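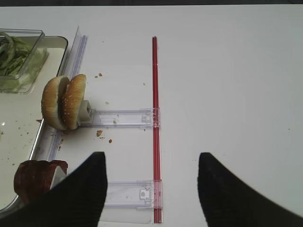 Red rod with two clear brackets, on a white tabletop.

Storkari Display Rod System
Product line 311

Storkari supplies rods, brackets and wall fittings to museums, libraries, schools and public offices. The 311 line is intended for the display of light flat materials: notices, maps, prints, textile samples and single-sheet exhibits. It is sold as separate parts and as complete sets, and all parts within the line may be combined with one another.

Applications

The 311 line is used most often in reading rooms, corridors and temporary exhibitions, where displays change several times a year and the wall behind them must not be damaged. It is not designed to carry framed works under glass, mirrors or shelving. Customers who need to hang heavier items should refer to the Crabtree rail, which is fixed to the wall along its full length and is described on a separate page.

Rods

Rods are supplied in nine lengths and may be ordered in red, smoke, green or clear. The finish is the same across all lengths, so that rods of different sizes can be placed side by side in one room. Rods should not be cut on site, as the cut end will no longer accept the standard cap. Special lengths can be made at the Givport works on orders of 500 pieces or more – please allow additional time for these.

Color may vary slightly between production runs. Where an exact match is required, the full quantity should be placed on a single order.

Brackets

Brackets are sold in pairs. Each bracket is pushed onto the rod by hand and may be moved up or down until the desired height is reached. No tools are needed for this step. Brackets from the earlier Prendanby line have a wider opening and will not hold securely on a 311 rod. The two lines should be stored apart.

Care and cleaning

Dust rods and brackets with a soft, dry cloth. Marks may be removed with lukewarm water and a small amount of mild soap. Do not use alcohol, window cleaner or abrasive pads, which will cloud the surface. Parts kept in storage should lie flat and away from radiators and direct sunlight.

Installation in public buildings

Wall fittings must be suited to the type of wall. The fittings included in the complete set are for solid masonry and concrete; fittings for plasterboard are ordered separately. In historic buildings, written consent from the building owner is usually required before any hole is drilled, and Storkari does not obtain this consent for the customer.

Existing installations

The largest installation to date is at the Prendanby Records Library, where 3,756 rods were fitted on three floors. The layout was prepared by Dalal Matar of the Storkari planning office, who remains the contact for projects covering more than one room. Floor plans may be submitted on paper or in electronic form.

Ordering and returns

Orders are accepted from institutions and registered trade customers. Unused parts may be returned within 30 days in their original wrapping. Special lengths cannot be returned. Replacement caps and single brackets are available from the spare parts desk – please quote the line number and the color.

The current price list took effect on 28/01/2018. Carriage charges will be reviewed in April.

Related products
Crabtree rail
Plasterboard fittings
End caps and spare parts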